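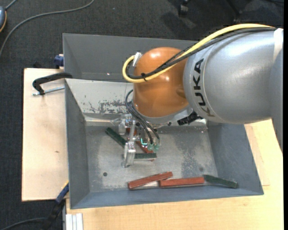 How often should you redo the risk assessment on a robot cell?

Any time the job changes, and once a year even if you're sure it hasn't. A new gripper, a new part or a faster program all count as a change.

I got asked this three times at the Ullbridge meetup in March, so I figured it belonged in the newsletter. My own rule is pretty simple. If I touched anything between the wrist and the work, I pull out the old assessment and read it again with a pen in my hand. Most of the time it takes me 16 minutes or so and I change one line.

The line that changes is usually speed. We cap hand-guided teaching at 60 mm a second in our shop, which is way under what the standard lets you do in manual mode, and new folks grumble about it for a week or two – then they stop. I also like a walk around the cell before the first run of the day to look at hoses, cable ties and clamps, and yes, I write down that I did it!

The folks at Caviris shared a one-page checklist with 6 questions on it that I've started using for gripper swaps. Reply to this email and I'll send you a copy. Next issue I'll get into fencing and where to put the reset button.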